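Why a Helper Robot Must Follow Rules

Maybe you have a rule at home like "no running with scissors". Robots have rules too. People who build robots write them down, and other people check that the robot keeps them. At the Amgate learning center in Listness the tidying robots have 9 rules on one sheet of paper. We will look at a few of them.

The first rule is: go slowly near people. A robot arm does not feel sorry when it bumps you. So it must slow down before you are close, and if you come very close, it must stop. At Amgate the robot stops when a person is 30 centimeters away from its hand.

The second rule is about the stop button. It is big and red, and everybody is allowed to press it, also children. You do not have to ask first.

The third rule is about gripping. Picking up bottles from the floor looks easy, but think about it with your own hand. A thin plastic bottle needs a soft grip. A full one is heavier and can roll away – then the hand must hold it more firmly, but never squeeze with all its power.

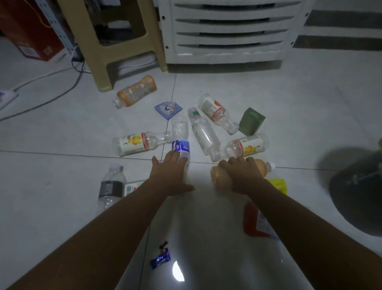

My little brother asked if a robot can get in trouble when it breaks a rule, wrote Ellier, a reader of this page. It is a good question! A robot cannot get in trouble. The people who made it and the people who use it must find out what went wrong and repair it. For this they keep a notebook, and each mistake goes in there, even a small one.

The last rule on the sheet says: test again after every change. If the robot gets new fingers, all 19 tests start from the beginning – also the boring ones.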